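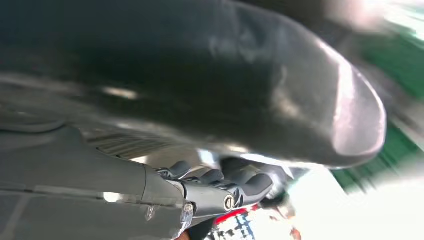
Dark grey, rounded end, ribbed strip underneath.

I've been after a decent cordless vac since we moved to Wirnon, where the red dust gets into everything by lunchtime. The old one died in May (flat battery, then a funny smell, then nothing at all) and I swept for months because I'm stubborn. Then the Drornen went on special for $400 and I caved!

Seven weeks in, I'm pretty happy. It's light enough to carry up the stairs one-handed, and it gets biscuit crumbs out of the car mats, something my old Kyei never managed even on full blast. I get 39 minutes on the low setting, enough for the whole house if I skip the spare room — and I always skip the spare room. Turbo chews through the battery, so keep that for rugs.

Now the grumbles. The bin is tiny. With a moulting kelpie I'm out at the wheelie bin twice per clean, and the catch is stiff enough that I've flung fluff all over my thongs more than once. The wall bracket comes with screws that are no good for plasterboard, so budget for a trip to the hardware shop. And the charger cord is too short for our laundry, full stop.

I did look at the Bukon, which has a bigger bin and a nicer colour range, but at $881 I couldn't justify it. My sister-in-law has one and reckons it's brilliant on tiles.

Four stars from me. I'd buy it again on special, though I wouldn't pay full price. Spare filters are sold separately, so grab a couple while you're there.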